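手持ちグリッパ教示データ収集 作業前・作業中点検表(コメント付き)
対象:卓上トレイ作業、両手持ち
点検者:Baiba Juška
立会い:Svatopluk Šindelář
配布先:Busow 収集班、Zindport 学習班
判定:適=そのまま続行/条=条件付きで続行/否=直すまで収集停止

前置き
前版の点検表は全項目「適」で戻ってきた。全項目「適」の表を私はあまり信用していない。今回は判定の横に必ず一言書くことにした。長いという苦情は Benjie Bañez から既に受け取っているが、直すつもりはない。

A 作業台と周辺

A-1 台のアルミレールに緩みがないこと
判定:適
コメント:手で揺すった範囲では動かない。「手で揺すった範囲」が点検と呼べるのかは別の話で、トルクの基準値を出すよう Fulov に頼んである。返事待ち。

A-2 黄黒テープが剥がれていないこと
判定:適
コメント:貼ってあることと、作業者がそれを見て動くことは別。収集中に台の奥へ手を伸ばす人は相変わらずいる。

A-3 ケーブルが作業者の手首、肘、椅子に掛からないこと
判定:条
コメント:左右とも、手を大きく回すと引っ張られる。引っ張られた瞬間の手の動きもそのまま記録に入る。学習班は「量が増えれば薄まる」と言うが、薄まった証拠をまだ見せてもらっていない。余長を確保し、引っ掛かった回は必ず破棄の印を付けること。

A-4 卓面の汚れ、傷
判定:条
コメント:拭いて落ちるものは落とす。落ちない傷は放置でよいという意見(Wenceslao Villaseñor)には条件付きで賛成。同じ傷が全部の記録に写り込めば、モデルはトレイではなく傷を目印に位置を覚えるかもしれない。板の向きは10回ごとに変える。

B グリッパ本体

B-1 指先の被覆に浮き、めくれがないこと
判定:条
コメント:指先は黒に近い濃い色で、手元カメラの映像では縁の小さなめくれを見落としやすい。目視だけで「適」を付けないこと。指の腹でなぞる。めくれを見つけたら交換し、交換前後の記録は別の束に分ける。

B-2 ねじ、固定具の緩み
判定:適
コメント:前回、最終回が終わってから緩みに気付いた例がある。いつから緩んでいたのか誰にも言えず、608回分の扱いがまだ決まっていない。開始前と休憩後の二度、必ず締め具合を見る。

B-3 開閉が最後まで引っ掛かりなく動くこと
判定:適
コメント:空の状態で7回開閉。何かを挟んだ状態での確認は手順にない。入れるべきだと三度書いたので、今回も書いておく。

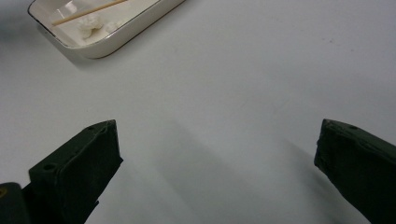
B-4 手元カメラの視野に左右の指先が入っていること
判定:適
コメント:入ってはいる。ただし「入っている」だけでは甘い。対象物が視野の端に寄ったまま掴みにいく回が多く、後から見ても何を狙ったのか分からない。近づき始めの時点で、対象物を指の間に置く癖を付けてほしい。Strazds の手順書には「自然に操作すること」とだけある。自然とは何かを私は知らないし、書いた人も知らないのではないかと思う。

B-5 左右の記録時刻が揃っていること
判定:否
コメント:開始時の合図で揃えているが、終わりの側で確かめていない。開始で揃っていれば終わりも揃っている、というのは期待であって点検ではない。終了時にも同じ合図を入れること。直るまで両手の回は収集停止。片手の回は続けてよい。

C トレイと対象物

C-1 トレイの縁に欠け、鋭い箇所がないこと
判定:条
コメント:琺瑯のトレイは欠けた箇所で手を切る。素手で向きを変えるときは縁を先に見る。欠けが広がってきたら捨てる。「見た目に変化があったほうが学習に良い」という理由で傷んだトレイを残すのは認めない。

C-2 細い棒の先端にささくれがないこと
判定:適
コメント:棒は折れる前提で扱う。折れた棒はその回ごと破棄し、破片の数が合うまで次に進まない。

C-3 白い対象物が白いトレイの中で見分けられること
判定:条
コメント:人間の目でも危うい。照明の反射がトレイの内側に出ると、なお悪い。色違いのトレイを混ぜる案は Bethel Alemneh から出ていて、私も賛成した。予算の話になったところで止まっている。当面は照明の角度を変え、反射が対象物に重なる配置を避ける。

C-4 初期配置に偏りがないこと
判定:否
コメント:配置は「無作為」と記録されている。無作為に置けと言われた人間は、たいてい置きやすい場所に置く。トレイはどの回もだいたい板の中ほどに来る。配置表を作って印刷し、置いた位置に印を付ける方式に改める。面倒だという声は聞いた。

D 作業者

D-1 袖口が指先、可動部に掛からないこと
判定:条
コメント:長袖は構わないが、袖口は留める。可動部に近いところで布が余っているのがいちばん怖い。

D-2 手を休める間の置き方
判定:条
コメント:使わない側のグリッパを板の上に置いたまま、もう片方だけで進める回がある。禁止はしない。ただし両手の回として数えるのはやめてほしい。回数の報告が実態より立派に見えるだけである。

D-3 休憩
判定:適
コメント:一続きの作業の後に必ず休む。疲れてくると掴み直しが増える。掴み直しも手本として役に立つという説は承知しているが、疲れた人間の手本を真似た機械を、誰が現場で使うのか。

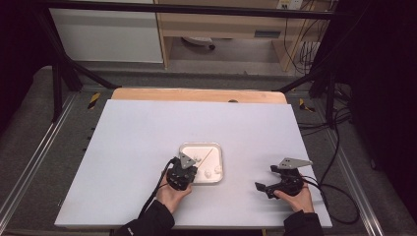
図2 トレイ作業時の両手の位置とケーブルの取り回し(A-3、D-2 参照)

E 記録の選別

E-1 失敗した回に印があること
判定:条
コメント:失敗の印がほとんどない。腕が良いのか、印を付けていないのか。抜き出した3回を見返したところ、いずれも途中で対象物を落としていて、印はなかった。

E-2 破棄の理由が書かれていること
判定:否
コメント:理由欄が「不良」の一語で埋まっている。何が不良だったのかを書く欄である。

是正の担当
B-5:Wenceslao Villaseñor
C-4:Bethel Alemneh
E-1、E-2:Benjie Bañez
A-3 の余長確保:点検者本人

再点検は7月中。B-5、C-4、E-2 が「否」のまま戻ってきた場合、この表には署名しない。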